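Rapport de projet - Comparaison de deux configurations de préhenseurs sur poste à deux bras

3. Protocole d'essai

L'étude porte sur la manipulation d'objets souples et de petites pièces par deux bras montés côte à côte. Deux jeux de doigts ont été comparés : les doigts pointus conservés sur le poste et des doigts plats fournis par la société Amlow. Chaque configuration a fait l'objet de 20 essais par tâche, sous la direction de Rosalía Carrasco.

Deux familles d'objets ont été retenues : des clés munies d'un porte-étiquette, à saisir à plat sur la table, et un brin fin et enroulé, à reprendre d'un préhenseur à l'autre. 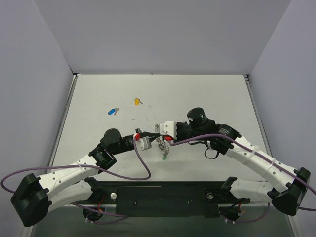 Département Automatique et Robotique - Projet Requena

La reprise du brin constitue la tâche la plus exigeante. Les extrémités des deux préhenseurs doivent se rejoindre près du centre du plateau, au-dessus des boucles, sans que les doigts se gênent mutuellement. Avec les doigts pointus, 13 essais ont abouti ; avec les doigts plats, neuf seulement. Les échecs de la seconde configuration proviennent pour l'essentiel d'une prise simultanée de plusieurs boucles.

Le cheminement des câbles a également été examiné. Les câbles violets partent des connecteurs rouges des préhenseurs et sont maintenus le long des avant-bras par des colliers. Il est recommandé de conserver une boucle de réserve suffisante au poignet - un câble trop tendu limite la rotation et fausse la comparaison.

La saisie des clés est traitée au chapitre 4.

Dernière mise à jour : juin
Contact | © Projet Requena | Haut de page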